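The Record of Instruction

The Trostbridge Office of Manual Instruction occupied the second floor of the former Aerts seed warehouse, and its rules were posted inside the door. Operators were to sign in before touching the controls. Operators were to state the task aloud. Operators were not to speak to the arm during a demonstration, as the microphones were live and the transcripts had to be read by someone.

Barrett Dunleavy had worked under these rules for 15 months. He had come from the county archive, where he had repaired bindings, and had been engaged on the strength of his hands. The letter of appointment said so in exactly those words. He kept it in the drawer with his gloves.

On November 22, 2020, the Office received a request for a new course of instruction. The request came from Gundine, which supplied equipment to libraries, and it ran to a single paragraph. The machine was to learn to pick up a thin booklet from a flat surface, turn it, and set it down square. The cover was not to be creased. The pages were not to be opened. A set of 70 accepted demonstrations was required, and a demonstration would be accepted only if the reviewer, Ernel, could find no fault in it.

Ernel had reviewed every course since the Office opened. Operators seldom saw her. She worked from the recordings, in a room at the end of the corridor, and her findings came back in the afternoon on yellow sheets. The findings were brief. "Hesitation before contact" was one. "Second attempt concealed within first" was another, and Dunleavy had received that one more often than he cared to admit.

He began the course the next morning. The controls were a pair of jointed handles mounted on a rail, and whatever his wrists did on the near side of the glass, the arm did on the far side a moment afterward. The delay was small. New operators fought it, pushing ahead of the arm and then jerking back when it caught up. Dunleavy had learned to wait inside the movement, as he had once waited for glue.

A booklet, however, is a poor thing to lift. It has no handle and hardly any edge. If the fingers come down too hard, they press it to the surface and slide over it. If they come down too lightly, they close on air. At the archive he would have put a fingernail beneath the corner without thinking, and he found that he could not say, to himself or to anyone, how he had done it.

The first ten sheets came back yellow and full.

"Approach too steep," Ernel had written. "Approach too shallow. Cover dragged. Cover dragged. Operator appears to be thinking."

He read the last of these several times. There was no category for it in the manual. He filed the sheet with the others and went to the supply closet, where a few sample booklets were kept in a tray, and he took one home in his coat against the regulations. That evening he sat at the kitchen table with the lamp pulled low and picked the booklet up, and put it down, and picked it up again. His wife asked whether it was any good. He said that he had not read it.

What he noticed, well after supper, was that he did not lift the booklet at all. He pushed it. Two fingers rested on the cover and moved it a little way toward the edge of the table, and the thumb was already waiting below when the corner came over. He had done this for years and had always believed that he was lifting.

He returned the booklet to its tray before the Office opened and entered the matter in the log as a change of method. The log had a column for the reason. He wrote, "Former method was not what I do."

The arm took to it badly at first. Its fingers were padded and blunt, and the push had to be made with one of them held stiff and the other kept back. He spent 5 demonstrations finding how far back. Then, toward noon, one went through from start to finish without a tremor, and another after it. He did not look at the clock. On the far side of the glass the booklet went over the edge, was caught, turned, and was set down, and each time he returned the arm to its resting place and stated the task aloud, as the rules required.

The afternoon's sheet bore one line. It said that the demonstrations were accepted, and that Ernel wished to see the work surface as it stood before the next attempt.

Dunleavy left the booklet where it was, at its slant across the gray planks, with the sunflower and the ferns on its cover and the beginning of its title running down the white label. He recorded the view and sent it along the corridor with the log.
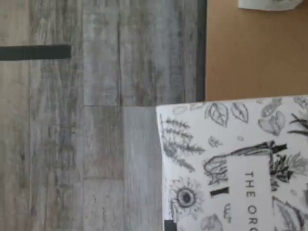 Always begin from a different angle, Ernel told him, when she came to the door that afternoon, for a machine that has only met a booklet lying straight will believe that every booklet lies straight, and it will be perfectly confident, and it will tear the first one it is handed in the world.

She was shorter than he had supposed, and she had the yellow pad under her arm. He said that he understood. He asked how many of the accepted demonstrations had begun straight.

"Most of them," she said. "You are a tidy man. You square it up before you start. I do not think you know that you do it."

He considered this. At the archive it had been counted a virtue, and he had been commended for it in writing.

"Must they be withdrawn?"

"No. They are sound. It will need those as well." She looked through the glass at the resting arm. "But it learns whatever you give it, Mr. Dunleavy, and you have been giving it your tidiness along with the rest. I should like the remainder to be less so."

She wrote something on the pad, tore off the sheet, and handed it to him, and this was the only time in the history of the Office that a finding was delivered by hand. Then she went back down the corridor.

The sheet said, "Operator no longer appears to be thinking."

He put it in the drawer with the letter. Then he went around the glass, took the booklet by its corner, and let it drop from a small height so that it should lie as it pleased. It landed nearly straight. He picked it up and dropped it again. On the third occasion it came down well askew, and he left it, returned to the handles, signed the new line in the log, and stated the task aloud.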